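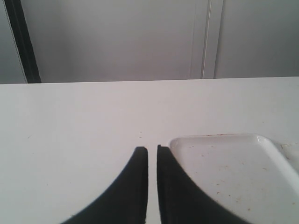 A white tabletop suits shaping work.

Dough storage and handling: notes for a small kitchen

These notes cover bread and flatbread dough kept in the refrigerator for up to three days. They assume a kitchen scale, a probe thermometer and all-purpose or bread flour. Weights are in grams throughout. Cup measures are left out because a cup of flour varies too much with how it is filled.

Batch size

The standard batch is 1,515 g of mixed dough, which divides into five pieces of 303 g. Scale each piece to 300 g and press the trimmings into the last one. The formula is 900 g flour, 594 g water, 18 g salt and 3 g instant yeast. Hydration is 66 percent, firm enough to ball by hand without extra flour.

For a double batch, mix twice. Most home stand mixers stall or walk across the counter with more than 2 kg of stiff dough in the bowl. A 3,000 g load belongs in a commercial machine.

Water temperature

Add the flour temperature and the room temperature, then subtract the total from 225. The result is the water temperature in degrees Fahrenheit for a hand-mixed dough that finishes near 75. With a mixer, subtract from 210 to allow for friction. In December the flour in an unheated pantry may be at 55 degrees, so measure it and do not assume it matches the room. 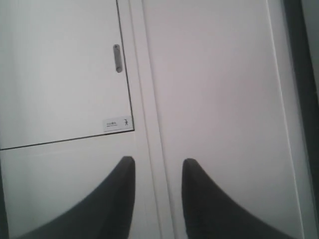 Covering matters more than the container. Dough left under a cloth in a refrigerator forms a skin within a few hours, and the skin shows up later as hard streaks in the crumb. Use a lid that seals, or plastic wrap pressed onto the surface. Oil the container lightly; one teaspoon is enough for a full batch. Leave room for the dough to double.

Write the mixing time on tape and put the tape on the side of the container, not the lid. Lids get swapped. Use pencil or a grease marker — ballpoint fades on cold tape.

Balling before or after the cold rest

Balling before refrigeration saves time on baking day but takes more shelf space. Balling afterward gives a tighter piece, though it needs a further two hours at room temperature before it will stretch. Ita Ó Néill, who tested both methods for the Citach baking notes, found the first easier for flatbread and the second better for pan loaves. My results agree, except that at three days the pre-balled pieces had spread enough to touch and had to be cut apart. 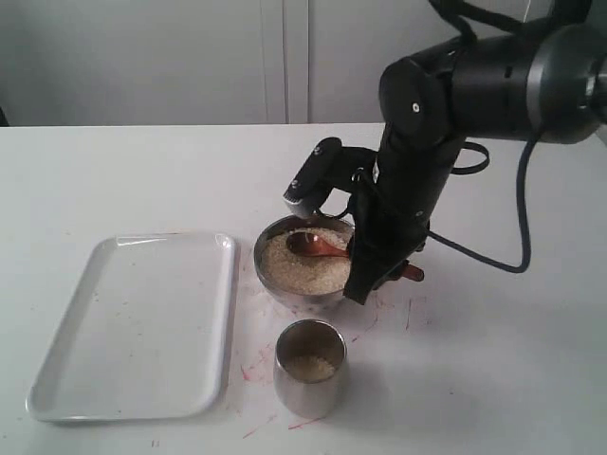
Remove the pieces from the refrigerator 90 minutes before shaping and keep them covered. Dough at 40 degrees tears at the edges. At 60 it stretches but resists, and this is the easiest range for beginners. Above 75 it becomes slack and sticks to the work surface.

If a piece springs back during shaping, cover it and wait ten minutes. Adding flour does not fix elasticity.

Cleaning up

Scrape first, dry. A plastic bench scraper takes off most of the residue before any water is used. Follow with cold water; hot water sets the starch and clogs the sponge. Keep one brush for dough only and let it dry bristles down. Scrapings go in the trash. Flour paste hardens in a drain trap, and a plunger will not always shift it.

Freezing

Freeze pieces after balling, on an oiled sheet, and bag them once solid. Use within one month. Thaw overnight in the refrigerator, then follow the 90-minute schedule given for fresh dough. Expect slightly less rise — raising the yeast to 4 g in batches meant for the freezer corrects most of it.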